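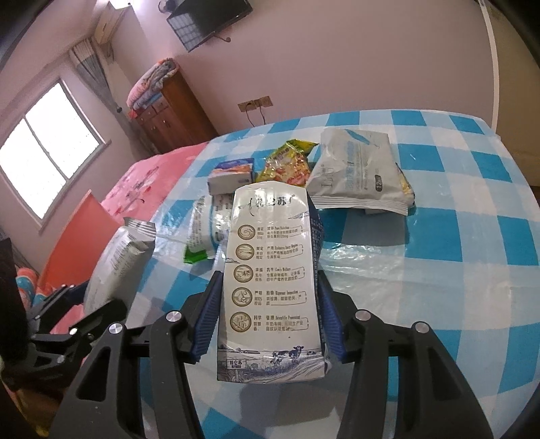 Ekinci

My job in June was to record myself picking up groceries. I tell it like this to my family and they laugh, but it is a true job, and I want to write down how it goes before I forget the small things.

The project is called Mitora. One recording is one movement: I hold the gripper in my hand, I come to the object, I close the two fingers, I lift it, I put it in another place, I open. Then again. The learning system sees only what the camera on the gripper sees, so my face and my opinions are not in the data.

I finished 383 recordings. The milk carton took 31 of them. A carton looks easy because it stands up tall and has flat sides, and the ribbed pads can press on it from left and right. But if I come a little crooked, one finger touches first and pushes the carton away on the tablecloth. In the beginning I deleted these recordings. Then I read the Mitora instructions again and they say to keep a try if the person corrects it in the same movement. I had thrown away 20 good ones!

Pouches are another story. A milk pouch lying on its side has no clear place to hold, and the foil ones change shape when you squeeze. I still do not know the best angle. For the snack bag I go slowly and take it near the middle.

The plastic sheet over our blue and white tablecloth worried me, with all its creases and reflections. I asked if I should remove it. The answer was to leave the room like people live in it, with the bed, the quilts on the wardrobe, everything. So I left it, and I only move the packages to new positions after every 30 recordings.

My wrist gets tired before my head does. I work one hour in the morning and one hour after dinner, and next I will start with the cups.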